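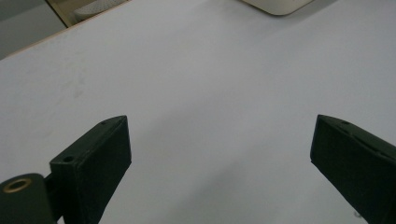
Matte surfaces and glare: Jolene Hoani on specifying worktops
3/18/24

Jolene Hoani has specified work surfaces for Galanis for most of her career, first for drafting offices and later for schools and clinics. Her view of gloss is short. "A shiny top under a ceiling light is a bad mirror," she said. "People tilt their heads to get out of the reflection, and by the afternoon their necks hurt."

Galanis measures gloss at 60 degrees with a handheld meter. For reading and writing, Hoani accepts a value of 10 or lower. Color matters less than clients expect. She prefers a pale gray to a pure white, which she said makes printed paper hard to pick out at the edges.

The drawback of a matte finish is cleaning. Fine texture holds skin oil and pencil dust, and scrubbing polishes the high spots until a bright patch forms where the forearms rest. At the Grolholm library, where 942 tops were fitted in one order, the first complaints were of this type. "The cleaning crew was using a cream with grit in it," Hoani said. "We changed the product and replaced the worst tops. The others were left alone."

Her current test runs a weighted felt pad over a sample for 3,000 cycles, with gloss readings taken every 300. The Zarow coating held its value to the end. An earlier one from Ovelix began to climb at the second reading -- she still uses it, but only on vertical panels.

Asked about lighting, Hoani said it should be settled before the surface is chosen, and seldom is. "They send me a sample card and no ceiling plan," she said. "I send the card back and ask for the plan."

A revised version of the Galanis specification is due in May. It adds a section on edge banding.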